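Subject: Re: [fenderville-writers] where is everybody up to?

Hi all,

Lorna Policarpio wrote:
> Just poking my head in to see if anybody is still alive out there. I've
> had two emails this month and one of them was about parking. Ingeborg,
> last we heard you were about to chop the whole middle out of book two
> and start again. Did you do it? And is Evangelista still a ship's cook
> or have you changed her job again? I liked her as a cook.
>
> Also, does anyone still have the handout on writing a synopsis? Mine
> got tea on it.
>
> Lorna

Still alive, Lorna! Sorry, I've been meaning to post for ages and every time I sat down to do it I felt guilty and opened the manuscript instead (good for the manuscript, rotten for the list).

So, yes, I did chop it. Chapters 16 to 29 are gone. Well, they're in a folder called "bits", because I'm a coward, but they're out of the draft and I haven't peeked since November. The trouble with that whole stretch was that everyone was walking to Priltomcombe and then, when they got there, they had a long talk about whether they should have come. I'd grown very fond of that talk. It had some of my favourite lines in it. My sister read it on the train and told me she'd skipped to the end of the chapter to see if anyone died, and that more or less settled things.

The new version has them arriving in Priltomcombe on the second page of part two, already in trouble, with Jadov locked up for something he did in book one that I'd completely forgotten about until I reread it. I do recommend rereading your own stuff if you're writing a series. I found a whole brother in there! Jadov has a brother, mentioned once, in chapter 6, and he's supposed to be a magistrate. I'd been tying myself in knots trying to work out how to get Jadov out of that cell and the answer had been sitting there in my own book for years.

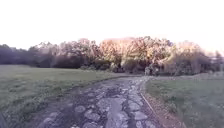
Is Evangelista still a cook? She's a cook for the first half and then she gets promoted, in a manner of speaking, after the purser jumps ship.

I did try her as a navigator for a while, Lorna, so you weren't imagining it. It made her too useful. Every time there was a problem she'd just know where they were. As a cook she hears everything and nobody tells her anything officially, and I can get her into any room in the book by having her carry a tray. Plus I enjoy writing the food. There's a dreadful grey dumpling that comes back three times and I'm quite proud of it.

Word count, for those who like that sort of thing: I'm at roughly 200 pages in the new draft, double spaced, and I think I've got another third to go. I've stopped promising dates. Last time I told this list I'd be done by winter I had four of you asking me about it in the supermarket.

A couple of things while I'm here. I'd love a reader for the first six chapters, somebody who HASN'T read book one, as I want to know if the opening makes any sense cold. It's mostly sea voyage and a bit of light burglary, no gore. I'm very happy to swap, and I read pretty much anything except horror, which keeps me up. Write to me off list if you're keen.

And does anyone have a method for keeping track of who knows what? I've been using index cards, one colour per character, but I ran out of colours and now the magistrate and the ship's surgeon are both green, and last week I had the surgeon pass sentence on somebody. I've heard of people using a spreadsheet but I can't picture how you'd lay it out. Chapters down the side? Secrets across the top? If you've got one that works I'd be grateful for a look, even a half-finished one.

Lorna, I've got the synopsis handout, I'll scan it tonight and send it through. It's the old one with the labelled boxes. I've scribbled on the back page but you can ignore that, it's mostly me arguing with it. How's the lighthouse story going? You left us hanging with the aunt on the stairs and I still think about it.

Cheers,
Ingeborg Auer

Contact the list owner | Copyright in messages remains with their authors | Back to top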